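Home Recorders, Part-Time, Grornville and Nearby Towns

Studden is hiring part-time home recorders for the second round of the Dobre project. Recorders do ordinary housework in their own homes while holding a gripper with a camera on it. The recordings are used to train software that controls robot arms. No robot comes to your home, and you do not need any technical background.

The first round ran in 2020 and covered kitchens only. This round covers bedrooms, laundry and living rooms. If you recorded for us in the first round you may apply again, but you will need to repeat the training because the gripper has changed.

Applications close on June 4, 2021.

What the work is

You will be lent a Brurnico hand gripper. It has a handle and a trigger, and the two fingers close when you squeeze. The camera sits above the fingers and looks at whatever you are reaching for. You pick a task from a list on the phone we lend you, press record, do the task with the gripper, and press stop. Then you put things back in a different arrangement and do it again.

Most tasks are short. Bedroom tasks in this round include:

Picking clothes up off a bed and putting them in a basket
Pulling a sheet or blanket straight
Moving pillows and cushions from one end of the bed to the other
Putting stuffed toys on a shelf or window ledge, and taking them down again
Turning a sleeve or a pant leg right side out

The last one is hard with a gripper. We know that. You can skip any task you don't want to do, and a failed attempt is still worth sending as long as you mark it as failed. Please do not delete failed attempts. The people who train the software need to see where the cloth slipped or the fingers closed on nothing.

Living room tasks are mostly picking up and sorting. Laundry tasks are folding towels, matching socks and loading a machine from the front. If your washer loads from the top, you will not be given the loading tasks.

What we need from your home

A regular home with regular things in it. Do not clean up before you record, and do not buy anything for the project. We would much sooner have a bed with a wrinkled sheet and a pile of clothes on it than a made bed. Patterned bedding is fine. Dark clothes on dark bedding are fine too, and we are short of those.

You can record during the day or at night. We ask that each recorder do a share of sessions after dark with the room lights on, since the first round was nearly all daylight and the software did badly in the evenings.

Children's rooms are welcome as long as no child is in the room while you are recording. The same goes for anyone else who lives with you. If a person walks in, stop the recording and mark it. Pets are allowed to wander through. If your cat takes the sock, mark the attempt as failed and carry on.

Before each session, look over the room and put away mail, medicine bottles, family photographs, screens that are on, and anything with a name or address on it. The phone will remind you, but it can't check for you.

How to hold the gripper

Training covers this in full. In short: move at the speed you would use if you were handing someone a cup of coffee. Fast turns blur the picture. A little blur on the background while you swing toward the next item is normal and we keep those recordings. If the blur goes on for the whole attempt, the reviewer will send it back and ask you to repeat it. You are paid for the repeat.

Keep your free hand out of it. This is what new recorders find most difficult. People steady the bedding with the other hand without noticing they have done it. The arm we are training has one hand, so the recording has to be done with one hand as well. Left-handed recorders are very much wanted.

The gripper gets heavy. Take breaks. The app stops offering tasks once you have been recording for a while without a rest, and there is no way to turn that off.

Pay

Recorders who complete the full round are paid $2000. A full round is the complete task list for all three room types, with repeats. Payment is made in two parts, the first when you finish your bedroom tasks and the second when you finish everything else. If you leave before the end you are paid for the share of the list you completed. Attempts marked as failed count the same as successful ones.

Training is paid separately, at the same rate as recording time. Travel to the training session is not paid. We do not charge a deposit on the gripper or the phone. Normal wear is our problem. If something breaks, stop using it and call. Please do not try to fix the fingers yourself, and please do not oil them.

This is contract work. You will get a tax form from us and you are responsible for your own taxes. There are no benefits.

Hours

You choose your own. Most first-round recorders worked in the evenings or on weekends, a little at a time. We ask that you upload at least once a week so that the reviewers can catch problems early. If you will be away, tell your reviewer and we will pause your list. Uploads need a home internet connection that can stay on overnight. If yours can't manage it, you can bring the phone to the office and we will copy the files there.

Who can apply

You must be an adult, live in Grornville or close enough to drive in for training, and be legally able to do contract work. You need to be able to lift and hold a tool with the weight of a full coffee thermos, at arm's length, for short stretches. You need a bed, a couch or armchair, and some laundry. You can rent or own. If you share your home, everyone of legal age who lives there has to sign the household form before you start.

We can take two recorders from the same household only if they record in different rooms.

What happens to the recordings

They go to the Studden data team and are checked by a reviewer before anyone else sees them. Sound is not recorded. Reviewers blur anything personal that got past the room check. The recordings are then used for training and testing. Your name is kept apart from them, and they are filed under a number.

You can ask us to remove a recording at any time until the round closes. After that we can take it out of the stored set, but we can't undo training that has already been run with it. The consent form says this at more length. Read it before you sign, and ask questions if any part is unclear.

We will not publish still pictures or clips from your home unless you tick the separate box for that. Leaving it blank has no effect on your pay or on whether you are picked.

Training and support

Training takes one afternoon at the Studden office and is led by Chathurika Sheikh. You will practice on a bed and a laundry pile there, then take the gripper home and send in a trial session. Farzana Marikar or Rukhsana Butt will review your trial and call you to go over it. One of them will stay on as your reviewer for the rest of the round.

Expect some attempts to come back in the first week. The usual reasons are that the camera lens was smudged, the record button was pressed late, or the gripper was already holding the item when the recording began. Every recording has to start with the fingers open and empty.

We also have one opening for a reviewer. It is an office job, part-time, and we would like to fill it with someone who has worked as a recorder. If you are interested, mention it in your application and we will send you the posting.

How to apply

Send a short note with your name, the town you live in, which hand you use, whether you live alone or with others, and which rooms you would be willing to record in. A resume isn't needed. Tell us what floor covering and bedding you have if you feel like it, but don't send photos of your home at this stage. We have no way of storing them properly until you have signed the forms.

Nilmini Mondal reads the applications and replies to all of them, including the ones we can't take. We are choosing for variety of homes, so being turned down usually means we already have several much like yours. We keep a waiting list.

Questions about pay or the contract go to Kumudini Majumder. She was with the first round from April on and can also put you in touch with a past recorder if you would like to hear how it went from someone who has done it.

Put the job code 2402 on the front of your application. 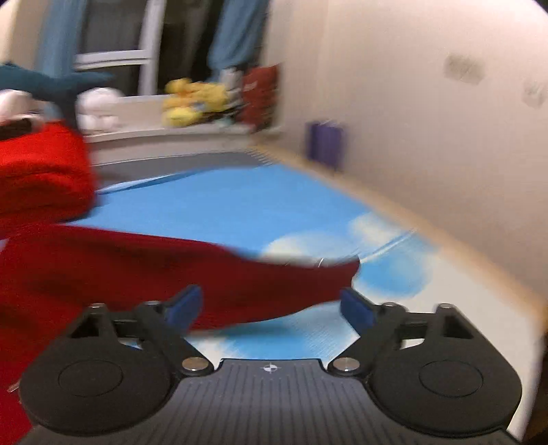 Applications can be mailed to the Studden office in Grornville or left at the front desk during business hours.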